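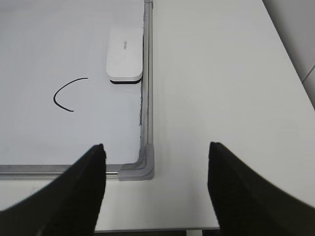
Oduor Chege wants husbands to keep a ledger of their housework, and his book Joltard has sold well on the promise that a fair tally makes a happy marriage. I have my doubts. Of the 11 couples he follows, only two were still keeping score by June, and he counts both as proof. What about the other wives? One, married 18 years, told him she already knew who did the dishes. He gives her three lines. A man who logs every load of laundry may just be asking for applause, and I would like to hear from whoever taught him to run the machine.

Last updated: June
Contact Ninditz | Copyright Ninditz | Back to top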